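Fake Flowers and the Long January

January 10, 2020

I was a fresh-flowers-only person until I was well past forty, and I was pretty smug about it too.
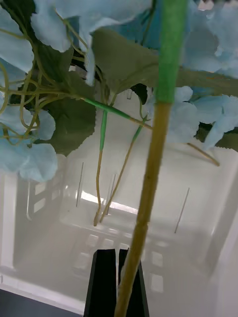
Meenakshi Marar wrote under my November post that silk hydrangeas are the gateway, and once you've got one blue one on the hall table you'll be pricing peonies by the weekend. Well, Meenakshi, it took me nine days.

What got me started was money, plain and simple. I sat down with last year's bank statements (with a large coffee, don't judge) and added up everything I'd spent on supermarket bunches and the odd nice bouquet from Carbone on the corner. It came to nearly 500 dollars! For things I mostly threw out on a Thursday with the slimy water still in the vase. I do love the smell of real freesias and I'm not giving those up, but the rest of the year I mostly want some color on the table while it's gray outside.

So now I have rules. I gave myself 85 dollars to do the whole downstairs, and I've stuck to it apart from one slip at Tradport when they had the eucalyptus on sale. I buy single stems, never the ready-made bunches, which always seem to come with that one weird glittery twig. I bend the stems a bit before they go in, so they lean on each other the way real ones do. And I go for colors that a garden could plausibly come up with. Pale blue is fine. Turquoise roses, no thank you.

The vase matters more than I expected. I had everything in clear glass at first and it looked awful, all stalks and no water. My mother told me to put an inch of water in anyway, but she also told me to iron my tea towels, so I went and found an old stoneware jug instead and everything looked better right away. Onberg has some similar ones for 20 dollars if you don't have a cupboard full of your grandmother's stuff like I do.

Dusting – I know, I know. I use the hairdryer on cool, out on the back step, once a month. A soft makeup brush gets into the middle of the fussy ones. Somebody at work swears by shaking them in a bag of salt and I haven't been brave enough to try it.

Next up is the bedroom windowsill. I've had my eye on some white ranunculus from Dremeo but I can't decide between those and tulips, so if you've bought either, tell me how they look in daylight. Their website photos are all taken at sunset or something.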